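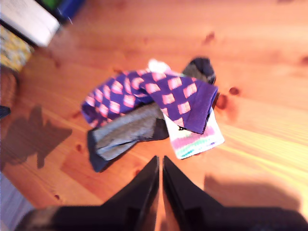
Home News Services Departments Meetings Contact Search

Household Textile Collection To Become Permanent in Prerkstead

8 Jul 2019

The Prerkstead Department of Public Works will make its curbside textile collection a permanent service beginning in August. The decision follows a trial period in the Brirnholm district, during which 2,821 households were eligible to set out clothing, bedding, towels and other fabric goods for separate pickup.

Under the permanent program, every residence that now receives curbside recycling will also be eligible for textile collection. Residents do not need to register. Apartment buildings that use shared containers will be contacted by the department through their property managers, and a separate schedule will be issued for those addresses.

"The trial was meant to answer a simple question, whether people would set aside worn fabric if it could be picked up at the curb," said Floarea Dinu, director of public works. "Participation in Brirnholm held steady through the winter and rose in the spring. The department is satisfied that the service can be operated within the existing sanitation budget."

Textiles were previously accepted only at the transfer station on Sison Road, which is open on a limited schedule and is not served by a bus line. A survey of Brirnholm residents carried out before the trial found that many had never used the station for clothing. Most reported placing worn items in the trash, and a smaller number said they had kept bags of unwanted clothing at home for a year or longer.

Collection will take place once a month on the same day as regular recycling. Items should be placed in a closed, clear plastic bag no heavier than 10 pounds and set beside the recycling cart by 8 a.m. Bags should not be placed inside the cart, where they may be emptied with paper and containers and can jam the sorting line. There is no limit on the number of bags.

The city will accept the following, in any condition, provided the items are clean and dry:

Clothing of all kinds, including underwear and single socks
Shoes and boots, tied together in pairs
Sheets, blankets, towels and tablecloths
Curtains with hooks and rings removed
Hats, gloves, scarves, belts and fabric bags

The city will not accept carpet, rugs, pillows, mattress pads, fabric scraps smaller than a hand towel, or anything that has been in contact with paint, oil or other chemicals. Items that are wet or have mildew will be left at the curb with a notice.

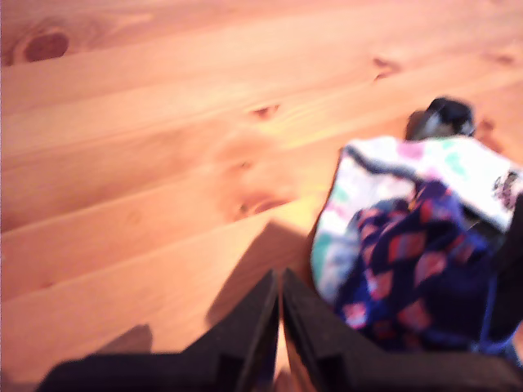 Collected material will be taken to the Stasex sorting facility, which handled the Brirnholm loads under a short-term agreement. The new contract runs for three years, with an option to renew. Stasex will sort material into goods suitable for resale, goods suitable for cutting into wiping cloths, and goods to be shredded for padding and insulation. The contract requires the company to report the weight of each category to the city every quarter, along with the weight of any material sent to disposal.

Hüsnü Kılıçarslan, who manages the facility, said the condition of the Brirnholm material had been better than expected. He asked residents to pay particular attention to moisture when the service expands.

"A single damp bag can spoil the bags around it in the truck," Kılıçarslan said. "If rain is in the forecast, please double the bag or wait for the next month. We would much prefer to receive it late."

He added that missing buttons, broken zippers, holes and stains do not disqualify an item. Several residents in the trial area had called to ask whether torn clothing should be repaired before pickup, and some had removed zippers and buttons by hand. Neither step is needed.

The department has also addressed concerns raised by local secondhand stores, whose operators told the city last fall that a free pickup service could reduce the donations on which they depend. Gönül Soylu, who operates a secondhand clothing store in Brirnholm, took part in discussions with the department during the trial. She said donations to her store had fallen slightly in the first two months and had since recovered.

"My concern was that good coats would go into the same bag as old dish towels," Soylu said. "The flyer the city sent out in the spring helped. It told people to bring wearable things to a local store first, and customers have mentioned it to me."

That guidance will appear on all printed material for the permanent program, together with a list of stores and charitable organizations that accept donations directly. Organizations wishing to be added to the list may write to the department. Listing is free of charge.

Emmett Whitlock, sanitation supervisor, said pickups will be made by the crews that already serve each route, using a smaller truck that follows the recycling vehicle. Two routes on the north side of the city will be adjusted to allow for the added stops, and residents on those routes may see their recycling collected later in the day than they are used to. Notices will be mailed to the affected addresses before the change takes effect.

Bags that are missed may be reported through the public works service line within two business days. The department asks residents to bring uncollected bags indoors overnight. During the trial, a number of bags left out after a missed pickup were opened or were damaged by animals, and their contents could not be used.

The transfer station will continue to accept textiles during its regular hours. The drop-off container there will be replaced this summer with a covered model, and the area in front of it will be repaved. Access from Sison Road will remain open during the work.

An information session will be held at the Brirnholm branch library before the first citywide pickup. İlker Yüksel, recycling outreach coordinator, will present the collection calendar and answer questions. Printed calendars will be available at the session, at city hall and at all library branches, and will be mailed with the next utility statement. Residents who require the calendar in large print or in a language other than English may request a copy from the department at no cost.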